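June 2019
By Valdis Mets
Posted in: Around the Office, Tidy Corner

The Great Desk Drawer Turnout

Well, it finally happened. After a good long while of promising ourselves we'd get to it, we have started on the stationery at Bodgate, and I must say it has been a much nicer job than I expected (the pot of tea helped, and so did the date slice Priit Paju brought in – thank you, Priit!).

Regular readers will remember that back in May I asked everyone to have a rummage through their drawers and send along whatever they weren't using. I thought we might get a handful of pens. We got 430 bits and pieces, counted very patiently by Aigars Kalniņš, who has asked me to mention that 395 of them still work or can be put to good use. The other lot has gone off to be recycled where it could be.

My method, for what it's worth, is to do a little at a time. Put a small batch out on a clear white tabletop, spread it so you can see what you've got, and keep the organiser within reach at the back. Ours is a plain white one, quite shallow, with four square compartments, and the scissors have already found a home in it with their handles where you can grab them.
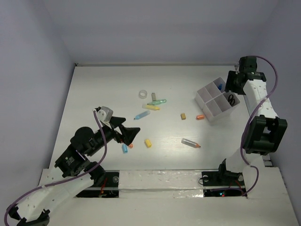

A few tips if you're doing your own at home

Start with whatever you reach for most, and give it the compartment nearest your good hand. Long things and small things don't get on very well together, so I like to keep them apart. And do set yourself a limit! I allow 10 minutes a batch and then I get up and stretch, otherwise I find myself testing highlighters until it's dark outside and wondering where the afternoon went.

Gunnlaugur Østergaard has kindly offered to take the spare rulers over to the Trallosden centre for the kids' colouring table, and there's still room in his box if you turn up any more. Just leave them at the front counter with his name on them.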